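Old magazines: keep, toss, or let the floor joists decide?

morkby_mike
I have 144 issues of Clundora Quarterly in the spare room, a magazine about ferries that I subscribed to on purpose. My wife would like to know if the spare room could go back to being a room. Does anybody buy these?

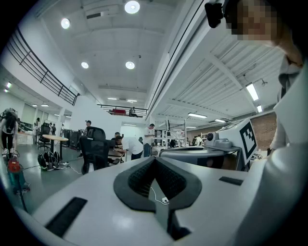 Page 1 of 5

tidewrack
Buy them, no. I listed 80 of mine last July and got one message, from a man asking if I'd deliver the shelf without them.

paperweight80
Disagree. The early ones sell if you have the Hornetholm timetable supplements still stapled in. Loose supplements are worth nothing, and I will die on this hill.

tidewrack
You've been dying on that hill for years. Have you sold one?

paperweight80
I've had interest.

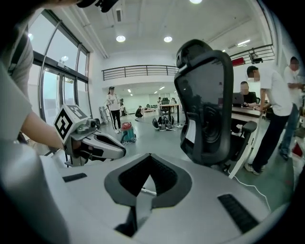
gangway
The real trouble is the index. Issue 135 was supposed to have a full one and they ran out of pages at M. So if you want Morkby you're fine, but good luck finding anything on the Hornetholm crossing before the new pier.

morkby_mike
H comes before M.

gangway
It ran backwards. I never said it was a good index.

tidewrack
Scan the articles you like and recycle the rest. It took me one winter and I've opened the scans twice, which is still twice more than the magazines.

paperweight80
Scanning flattens the fold-out deck plans. You might as well burn them.

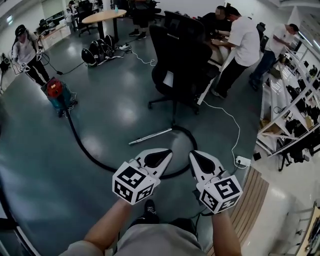 morkby_mike
The fold-outs are the only part my wife likes, so those stay. She wants the Ait Brahim one for the hallway - the two-page spread with the lifeboats in the wrong place.

gangway
Those lifeboats were corrected in the next issue. Tiny note inside the back cover.

morkby_mike
Then I have to keep that issue too.

tidewrack
And this is how you got to 144.

paperweight80
If you do toss any, message me first. I'm short a few and I have a garage.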